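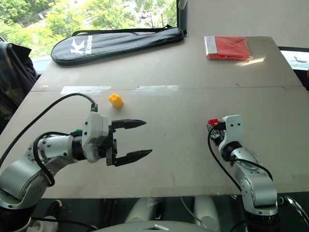 Stop paying and let them auction it, was one reader's advice after I mentioned the storage unit last month. Whatever you still miss a year later, buy again.

Zapata
May 2021
11 min read

I thought about that comment on and off for a week. It's reasonable advice and I came close to taking it. In the end I drove out and emptied the unit myself, and I want to write down how that went while I still remember it, mostly for my own use. A few of you asked as well.

The unit was at a place called Nusura, on the old highway between Hurnbridge and Miscombe. I rented it when I moved out of the house in Hurnbridge and into an apartment that couldn't hold what the house had held. It was supposed to be for one winter. It was number 200, on the ground floor at the back, with a roll-up door that stuck about a foot from the top. I paid $54 a month for most of that time. The price went up twice near the end, and the second increase is what made me look at the bank statements. I did the multiplication and I'm not going to print the answer here.

People ask how you can pay for something like that for so long without noticing. The payment is small and it goes out on the same day as the electric bill. The unit is never in your way. You also tell yourself that what's in it is worth more than the rent, and that's an easy thing to believe about a room you haven't looked into in years.

First I got a quote for having it cleared. You can pay a company to come and take everything, and the one I called in Miscombe wanted $1366, which included the truck, two people, and the dump fees. For that money I decided I could use my own back. I borrowed a pickup from a coworker, bought a box of heavy trash bags and some work gloves, and took two days off.

If you are about to do this, here is the order I'd follow now.

Go once with no intention of moving anything. I skipped this and it cost me most of the first morning. I had remembered the unit as boxes, and it was mainly furniture with boxes wedged under and behind it. The dresser had to come out before I could reach anything else, and I couldn't lift the dresser alone. The man at the front desk lent me a dolly. He said everyone asks for it.

Decide where things are going before you open the first box. I had three places in mind: the dump, the thrift store in Hurnbridge, and home. The thrift store turned out to have stopped taking furniture in December and hadn't started again, and I only found out when I pulled up with a bookcase and two end tables. The bookcase is now in my hallway – it's fine there. The end tables went to a neighbor.

Don't read anything. I mean letters, school papers, old magazines, the backs of photographs. I lost an hour sitting on a cooler reading the instructions for a bread machine I no longer own, and that was only the bread machine. Paper goes in one bin, the bin goes home, and you look at it in the evening with the light on.

Bring water and something to eat. There is nothing out on that stretch of road except the gas station, and the gas station has hot dogs.

As for what was in there, it was less interesting than I had built it up to be. Winter coats for a climate I haven't lived in for a long time. A set of dishes I had been sure was broken. Curtains, cut to fit windows that belong to other people now. Lamps, and more extension cords than any house could use. Two suitcases, one inside the other. The good mattress was no longer good. A mouse had been in the Christmas box at some point, though it had left the glass ornaments alone.

I had been a little worried about finding things that would upset me. There were a couple. My father's fishing jacket was in the bottom of a trunk and it still had a bait shop receipt in the pocket. I sat down for a minute over that one. The jacket came home with me. The receipt did too, and I couldn't tell you why.

Most of the rest I could let go of without much feeling at all. I had expected every object to be a decision, and maybe one in ten was. The others had been decided years ago, when I got used to living without them. I just hadn't done the carrying.

The part I found hardest was the last hour. By then I was tired and wanted to be finished, and what remained was the small loose stuff that doesn't belong with anything: keys, picture hooks, a phone charger, half a deck of cards. I was tempted to sweep it all into a box marked "misc" and take it home. I know what happens to those boxes. I had found four of them in there already. So I went through it piece by piece on the tailgate, kept the keys, and threw out the rest. I don't know what the keys open.

Back to the reader's comment. Would I have been better off just letting it go to auction? In money, possibly. I spent two vacation days, a tank and a half of gas, and the dump fee, and I sold nothing. There's also the matter of your account going to collections, so I wouldn't suggest anyone simply stop paying without reading their contract first. Mine had a page and a half on late fees.

I'd have lost the jacket, though, and the dishes, which I've been using every day. I would also have gone on thinking there was something valuable out there that I let slip away, and now I know there wasn't. I know what was in it down to the picture hooks.

The woman at the desk on the second day had me sign a form and asked whether I wanted to be put on the list for a smaller unit. I said no. She gave me back my deposit in cash, which I had forgotten I ever paid, and I spent part of it on lunch in Miscombe on the way home.

The bin of paper is still by the bedroom door. I've been through the top third of it so far – mostly tax returns.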